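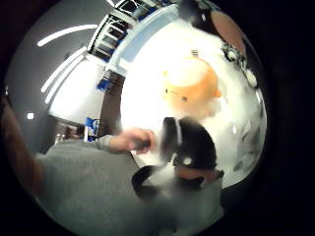 Figure 2. View from the fisheye camera of the hand-held gripper at the workbench. The orange round object on the white tabletop serves as the reference target.

3.2 Setup and upkeep of the hand-held gripper

All demonstrations were recorded with one hand-held gripper, called Urkach in our laboratory. The fisheye camera gives a circular view with a thick black border (Figure 2). Because of the strong curvature, straight objects near the rim look bent, and the long light strips are a good case of this. We did not correct the images before storage. The correction is done later, at training time, with the lens model from the last accepted calibration.

The camera sits in a printed bracket that is fixed to the gripper body by two screws. In the first weeks these screws became loose after many openings and closings of the fingers, and the image center moved slowly to one side. The change was too small to see in a single recording, but it was clear when we compared recordings from different days. We replaced the bracket with the stiffer type made by Skornard and put a weak thread lock on both screws. After this repair the center stayed within 2 pixels during the whole month of October.

A short check is done before each block of recordings. The operator wipes the lens with a dry cloth, closes the fingers fully and then opens them, and holds the gripper over the table so that the target is near the middle of the view. The target has two small dark dots on its front, which the Purkton software uses as marks. If the dots are not found in 16 consecutive images, the block is not started, and the lens and bracket are inspected first. In most cases a fingerprint on the lens was the cause – a loose cable was found only once.

The exposure needed special care. The tabletop is white and brightly lit, and in Figure 2 it almost glows, while the upper part of the orange object looks washed out. With automatic exposure the brightness also changed when a dark sleeve or tool came close to the lens. We therefore fixed the exposure time at the start of each block and accepted that the table loses some detail. Objects near the camera can still appear blurred, as can be seen on the black object with white accents in the lower part of the figure. Such images were kept in the data.

The finger pads were changed after every 119 recordings or earlier if the surface was shiny. In total the gripper made around 2,100 recordings with the same motor and the same camera. The log of all pad changes and calibrations was kept by H. Hallgrímsson, and it follows the form proposed by Þórarinsdóttir for shared tools. Entries without a calibration number were removed before the analysis in Section 4.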